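How we teach the sandwich task at robot club

I get asked for this write-up every term, so I've finally typed it out. It's the way Humaira Talpur and I run the Gritwood sandwich challenge with our second-year group. You'll want two arms, a toaster, some plates and more bread than you think!

Start with the easy stuff. Put a plate, a squeeze bottle and a lettuce leaf well apart on the table, open the gripper wide and have everyone practise lining up from the wrist view before they grab anything.
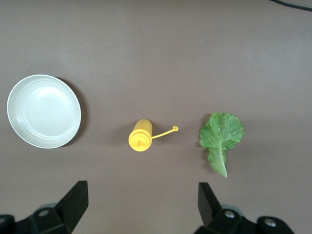 Go slowly on the leaf. My lot always want to pinch it by the frilly end, and it tears (sorry, lettuce). The thick rib is a much better bet, and I keep the closing force low until they've got the feel of it.

Next, bring in the second arm. One person drives each side, and they have to talk to each other – "bottle coming across", "toast going down", that sort of thing. We saved up to 439 practice runs last April and the chatty pairs were miles better.
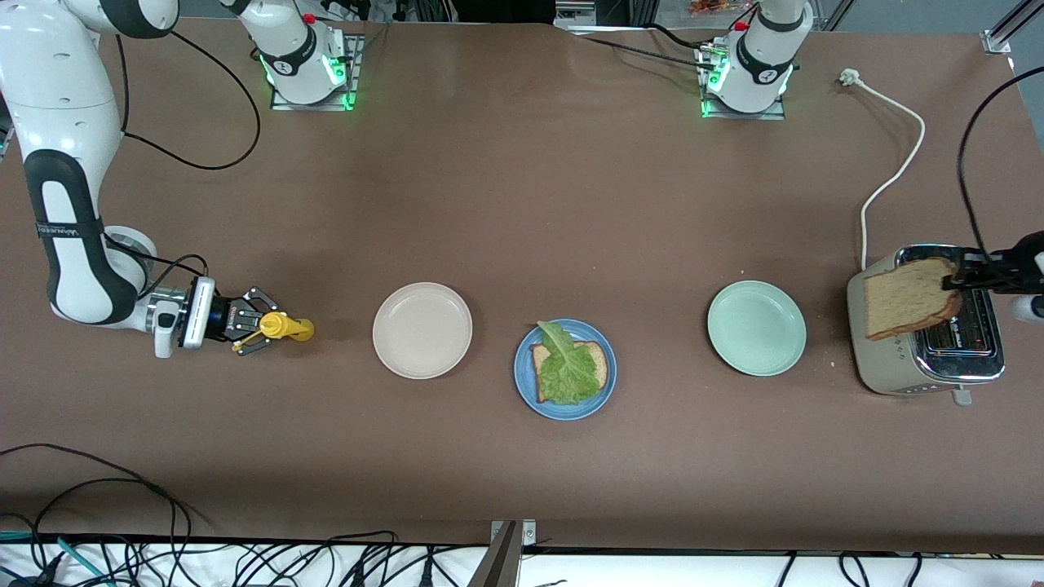 Bottle in one gripper, toast over the slots with the other.

Save the toaster for last. Leave it unplugged while people are learning, and come at the slot from straight above with the gripper turned to match the bread. If you're even slightly twisted, the slice catches on the metal and you get crumbs everywhere.
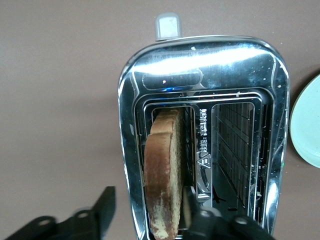
Once the wrist is square to the slot, drop down in small steps, close gently and lift straight up before you move sideways. Tanveer Warraich has our scoring sheet if you'd like a copy, and do bring a dustpan.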